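Selling a series from a small town: a talk with Seija Kokkonen

Seija Kokkonen came to television late. She was a school librarian in Brurton until she was past forty, and she wrote her first pilot in the evenings after work. Now her drama Karka has been bought by the streaming service Edar, and she is writing the second series.

I asked her first how a script by an unknown person comes to the desk of a buyer. "Slowly," she said. "I sent it to 8 agencies. Two of them answered, and one of these answers was for another writer, by mistake." The other answer came from the Bundgaard agency, which has represented her ever since. They asked her to cut the pilot from ninety pages to sixty before they would show it to anybody.

She did not like this advice at the time. "I was angry for a week. Then I took out the whole story of the brother, and I saw that I did not miss him." 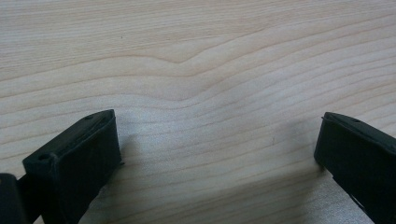
The first contract was an option for twelve months, and the payment was £2,000. Kokkonen says that many new writers are disappointed by such a sum, but she was mostly worried about the rights. Her agent spent a long time on one paragraph, which said who may use the characters if the series is never made. "I wanted to sign at once. She told me to go home and sleep."

The development took three years. There was a reader, then a script editor, then a new head of drama who wished to move the story from a harbour to a ski hotel. How did she answer to that? "I asked him what he liked in the hotel. He liked that people cannot leave it. So I closed the harbour with ice, and he was content."

She keeps all the notes that she received in those years, 300 pages of them, and she still reads some before a meeting. For the second series there is a writers' room with four people, and she finds this harder than working alone. "I am used to being quiet until I know the answer. In the room you must speak before you know it."

In May she will give a workshop for beginners at the Brurton library, where she used to work. Each person should bring one page, printed, with the name of the writer on the back.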